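Teaching pick and place by hand vs. by remote
Forum: Arm Programming > Demonstration and Teaching
5 replies

flurport_tech
Posted 2021-05-29

We are teaching a sorting task on the Wendano bench. Plush pieces go into a metal bowl or onto a ring holder. So far I have 40 demos by remote control and 80 by grabbing the arm and moving it. The policy trained on the hand-moved set does fine on the approach but closes too early on the strawberry. The remote set is slower but closes in the right spot. Wrist view from the remote set:
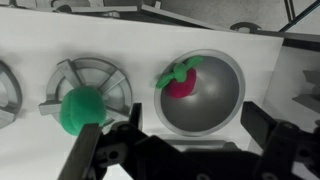
Re: Teaching pick and place by hand vs. by remote

gearlash
I would drop the hand-moved demos. When you push the arm around you are looking at the toy with your own eyes, from the side. With the remote you only have the camera views, so you wait until the fingers look right in them. That is the same information the policy gets.

marin_bench
Disagree. We did 500 by remote at Marín and the operators got lazy after the first 80. Lots of stops in midair, and the policy learned the stops. Hand guiding gave us smoother paths. The early close sounds like a labeling problem. How do you record the gripper command when you guide by hand?

flurport_tech
Foot pedal. One person moves the arm, another presses.

marin_bench
There is your early close. The second person is guessing. Put the button where the person guiding can reach it.

pister80
Check where your cable goes too. If it pulls on the wrist you will fight it when guiding by hand and your hand-moved paths will all bend the same way. Can you post the arm from outside?

flurport_tech
Same setup, arm off to the side of the bench. The cable runs down the outside and around the wrist.
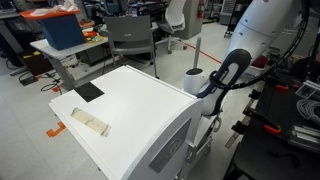
The arm and cart, with the clamps on the bench at right.

pister80
I would give it more slack near the wrist and record ten by hand again before deciding anything.

gearlash
Still say remote. Trim the pauses in software if they bother you. You do not need 1,000 demos for a ball and a strawberry, but you do need them to be consistent.

marin_bench
Trimming pauses also trims the ones where the operator is waiting for the fingers to settle. We tried that in August and went back.

flurport_tech
I will move the button first and leave the cable alone so I only change one thing. Then slack, then another run. Will post both sets of results in this thread.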